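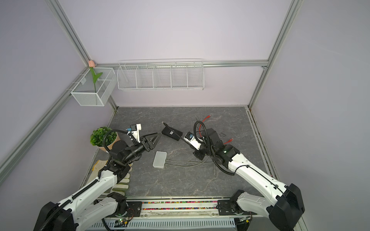

Plidomthorpe Home Internet Project
Progress report to the Dalen Fund, second quarter

We're halfway through the grant year and this has been our best stretch so far. As of the end of November, 121 households in Plidomthorpe have a working home connection through the project. Our target for this point was lower, and the waiting list keeps moving.

What we did this quarter

Most of the work was in the streets behind the old mill, where the phone lines are poor and many families had been getting by on one cell phone shared between parents and kids. We began with the apartment buildings because one visit can cover several homes. The landlord of the largest building gave us written permission to use the basement utility room, which we'd been asking for since spring. That one signature opened up two full stairwells.

We also changed how we book visits. In the first quarter we called people during office hours and missed a lot of them. Now we call between 5 and 7 in the evening, and no-shows have dropped so far that we've stopped double-booking. Families tell us they like getting a text an hour ahead, so we're keeping that too.

The evening classes at the library filled up right away! We planned for 20 places and could have filled them again. People came wanting very plain things: how to pay the water bill online, how to see a grandchild on a video call, how to tell a real message from the bank from a fake one. We threw out our first lesson plan after the opening night and built the rest around those requests. The handouts are now in large print, with one task to a page, and we've had calls from people who picked one up at the front desk and never came to a class.

What has been harder

The north end is behind. Larkico, our service provider there, moved its line work back, and we can't connect those homes until it's done. We've told everyone on that part of the list where things stand and offered them loaner hotspots in the meantime. Most said yes. The hotspots are fine for email and homework and pretty slow for anything else.

Returned equipment took more time than we budgeted. Some routers come back without power cords, and a few come back with the last family's settings still on them. We now reset and label everything the day it comes in, and Wiltier has agreed to sell us spare cords in bulk at a good price.

Money

Spending is a little under plan, nearly all of it from the delayed north end work. We'd like to carry that amount into next quarter for the same purpose. Classes cost slightly more than expected on account of printing. Mileage is on plan.

Next quarter

Finish the mill streets, including the row houses on the river side.
Start the north end as soon as the line is ready.
Run two more rounds of classes, one of them in the daytime for people who work nights.
Send the short household survey, with a paper copy for anyone who wants it.

One request: the current agreement limits loaner hotspots to 60 days per household. With the north end delay, several families will pass that before they can be connected. Could the Fund extend the limit for those addresses? We can send the list whenever it's useful, and we'd need an answer before the first loans run out in January.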